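2024年5月26日，星期日

把Magalhães泵站那条Modbus RTU线换到网关上的过程记一下，分几条发。内容偏底层，做协议栈或者做现场调试的可能用得上。

先说背景。现场一条RS-485总线，挂6台从站，流量计和变频器混着，都是Prornon的，固件版本不统一。上位机原来用串口卡直接轮询，现在要改成Modbus TCP，中间放一台Tunden网关，配置用Javo做。总共要读3000个保持寄存器。

客户的要求只有一句话：画面刷新不能比原来慢。原来有多慢，没有人测过，所以第一件事是测原来的。在总线上并一个监听口，只收不发，记下每一帧的起止时间。这一步建议不要省，后面所有争论都靠这份记录解决。

算理论值。9600波特，8位数据，偶校验，1位停止位，一个字符11位。读125个寄存器，请求8字节，响应255字节，合计263字节，线上时间0.3秒。3000个寄存器按满块读要24次，光传输就是7.2秒。这里还没算从站的处理时间和帧间静默。

所以如果有人承诺这条线一秒刷新全部点位，不用讨论网关型号，波特率就不允许。要么提波特率，要么分优先级读。我们两样都做了一点，后面说。

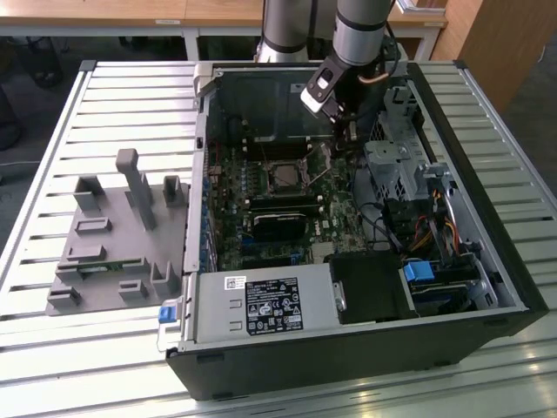

台式机机箱，侧板已拆，平放在铝条台面上。

帧间静默。规范要求两帧之间至少3.5个字符时间，9600下是4毫秒。19200以上规范建议用固定值1.75毫秒，不再按字符算。很多自己写的主站代码在高波特率下仍然按字符算，定时器精度跟不上，结果偶发CRC错误，然后去怀疑接线。

反过来也有问题。帧内字符间隔按规范不能超过1.5个字符时间，可是在通用操作系统上，串口驱动把数据分两段交上来很常见，中间的间隔和线上的真实间隔没有关系。应用层如果严格按1.5判断，会丢掉好帧。我的做法是收到功能码和字节数以后直接算出应有的长度，收够为止，总超时兜底。

地址偏移。手册写40544，协议里发的是543。手册从1开始数，报文从0开始数，前面的4只表示保持寄存器，不进报文。这个坑老得不能再老，这次还是踩了：旧上位机的点表写手册地址，驱动内部减一；Javo导入时默认点表里是报文地址，不减。

结果是全部点位错一格。麻烦在于错一格以后大部分值看上去还正常，流量和流速挨着，数量级差不多，画面上看不出来。最后是拿累计量去对旧记录才对上。建议每台设备固定选一个值不会变的寄存器，比如设备型号或者固件版本，调试时先读它，读对了再往下走。

字序。32位浮点占两个寄存器，规范规定了单个寄存器内高字节在前，没有规定两个寄存器谁在前。同一个厂家的两代固件也可能不一样。Prornon这批流量计就是，旧固件低字在前，新固件高字在前，手册只有一个版本。

判断字序不要靠零值，零怎么换都是零。也不要只看一个数。我是让泵停在一个稳定工况，记下表头显示，再把四种排列都解出来比。Javo可以按设备设字序，也可以按点设。按设备设就行，按点设以后没有人维护得了。

合并读取。网关把相邻的点合成一次请求，减少来回次数，这个功能默认是开的。问题是点和点之间如果有未定义的地址，有的从站返回0，有的直接回异常码02，整块都读不到。于是一个空洞会带走一整块正常数据。

Tunden网关遇到这种情况会把整块标成坏质量，然后下一轮照样再读一次。它不会自己拆开重试。处理办法是在点表里手工断块，在空洞处分开。断完以后请求次数变多，轮询周期变长，这个代价要提前和客户说清楚。

超时设置。单台从站的响应超时，原来的上位机是1000毫秒，重试3次。一台掉线，每轮光等它就要4秒，其他几台全部跟着慢。我改成300毫秒、重试1次，连续失败后转入慢速探测，恢复应答再放回正常队列。

要注意这个300毫秒从哪里开始算。从请求最后一个字节发完开始，到响应第一个字节到达为止。如果从调用发送函数开始算到收完整帧，读满块时单是响应就接近300毫秒，会误判超时。误判之后更糟：迟到的响应会被当成下一个请求的响应。

RTU帧里没有事务号。迟到的响应如果从站地址、功能码、字节数都对得上，主站没有办法分辨。所以超时以后应该清空接收缓冲，再等一段静默，然后才能发下一帧。这一段很多开源实现没写，或者写了清缓冲没写等待。

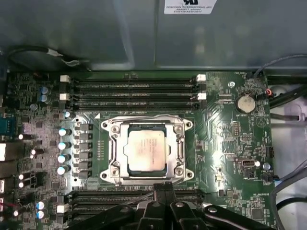
有人在评论里问：TCP那边有事务标识，网关为什么不能用它来区分迟到的响应？

回一下这个问题。事务标识只在上位机和网关之间有效，网关往串口转发时，MBAP头整个去掉，换成从站地址加CRC，标识不上线。从站不知道有这个东西，回来的帧里自然也没有。网关只能靠“当前正在等哪一个”来配对，所以串口侧的超时和静默处理还是要做对。

同一个人又问：那网关能不能同时往串口发几个请求？不能。485半双工，一主多从，一次只能有一个未完成的请求。TCP侧可以并发进来，到网关里排队。队列有多长、满了怎么办，各家不一样，选型时要问。

接着说排队。上位机的TCP超时必须大于网关里最坏的排队时间加串口超时。旧系统移植过来时，TCP超时经常留着默认的1秒。队列一长，上位机先超时，断开重连，再发一遍，网关里旧请求还在排，新请求又进来，越堵越厉害。从外面看就是“网关不稳定，隔一阵断一次”。

网关返回的异常码值得记日志。0A是网关路径不可用，多半是单元号没配或者配错。0B是目标设备没有响应，去查串口侧。旧上位机的驱动把这两个和01到04混在一起，统一显示“通信故障”，等于没有显示。我们在驱动里把异常码原样写进日志，后面排查快了很多。

单元号。TCP报文里的单元标识填什么，直连设备时很多从站不检查，填0、填1、填255都能通。过网关就必须填真实的从站地址。这次有2台变频器在旧点表里地址是对的，可是有一段测试脚本写死了单元号1，读出来的全是别的设备的数据，查了半个下午。

写操作。轮询和写命令走同一个队列，写命令排在一整轮轮询后面，操作员按下停泵，几秒以后才动作，不能接受。Javo里可以给写请求设高优先级，插到当前请求完成之后。默认是关的，记得打开。急停不走通信，这个原来就是硬接线，没有动。

还有写操作的重试。写单个寄存器是设定值，重发一次没有关系。有些设备把某个寄存器做成命令触发，写一次动作一次，这种重发就有后果。请求到了、响应丢了，主站不知道从站有没有执行。我的处理是命令类寄存器重试次数设0，失败以后先回读状态，由操作员决定要不要再发。

分优先级读取的结果。把报警和运行状态放一组，连续读；过程量一组，慢一些；参数和累计量一组，每分钟读一次。波特率从9600提到19200。不敢再往上，有一段电缆走得长，而且没有屏蔽接地的记录。

终端电阻顺带查了一遍。总线中间一台变频器里的拨码也在接通位置，等于多并了一个120欧。9600时勉强能通，19200时出CRC错误，拨掉就好了。提波特率之前先看两端，再把中间的每一台都看一遍。

偏置也查一下。总线空闲时没有人驱动，电平要靠偏置电阻拉住，没有偏置的话，收发切换的时候容易多收一个字节，常见的是00或者FF出现在帧头。收到这样的帧CRC必错。软件里可以做容错，跳过帧头的杂字节，但最好还是把硬件弄对。

验收用的方法：监听口重新接上，和改造前的记录放在一起比。比三样，每组的实际周期、CRC错误数、超时次数。不看画面，画面有自己的刷新节拍，看画面会得出错误的结论。

目前还剩一个没解决。旧固件的那台流量计，收到读满125个寄存器的请求会偶尔不应答，改成每次读100个就没有再出现。猜测是它内部缓冲区的问题，没有证据。先按100个读着，已经在点表里写了备注。

点表模板整理好以后会发出来，列有：设备、从站地址、手册地址、报文地址、类型、字序、分组、是否允许重试、备注。手册地址和报文地址两列都保留，导入时只用报文地址那一列。

OPC UA那一侧的映射还没开始做，计划10月停机检修时上，到时候另开一串。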